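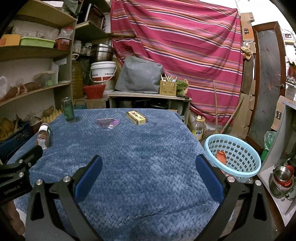 The Nelldale student manipulation project has completed its first term of data collection. Each student records short pick-and-place runs with a hand-held two-finger gripper, and the runs are then used to train the club's arm, Tornar. Collection has moved from bare benches to furnished rooms. A tabletop under a ribbed blue knit blanket, set with a dark green glass bottle, a small labelled jar and a flat purple packet, is now one of the standard layouts. Soft surfaces remain the harder case – the fingertips catch on the fabric when the approach is too low.

By Lowri Morgan, 8th December
2 min read

Progress against plan: 24 students enrolled, over 100 usable runs logged, five layouts defined. The target for the term was 50 runs. Labelling is behind, as the Aoki annotation software was installed late.

Spending is within budget. The remaining equipment money is reserved for replacement grip pads and one spare clamp.

In January the group will begin trials on Tornar and prepare its entry for the Karau schools competition. A second report will follow those trials.

We use cookies to improve your visit. Accept or manage settings.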